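About Keltstead

Keltstead looks after soft toys for people who have more of them than shelf space. Wouter De Smet started the business in a back room at Codgate, with one cabinet and 100 toys from a school sale. We now keep 632 on the books, most of them lent out by the month to nurseries, waiting rooms and shop windows.

Seasonal toys are the busy part of the year. Plush animals in Santa-style hats go out from November and come back in January, when each one is brushed, checked at the seams and entered again in the Undel list.

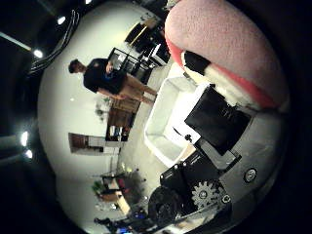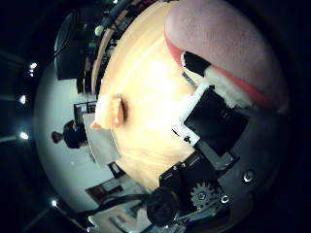
Keltstead Notes, No. 187

Toys come back to us in open bins. Ears and fur trim are looked at first, then the stitching under the hat. Small repairs are done on site. Anything larger goes to Lumanlan, who return it within the month.

The workroom is open to callers on Thursday afternoons. Please ring before bringing in more than one box.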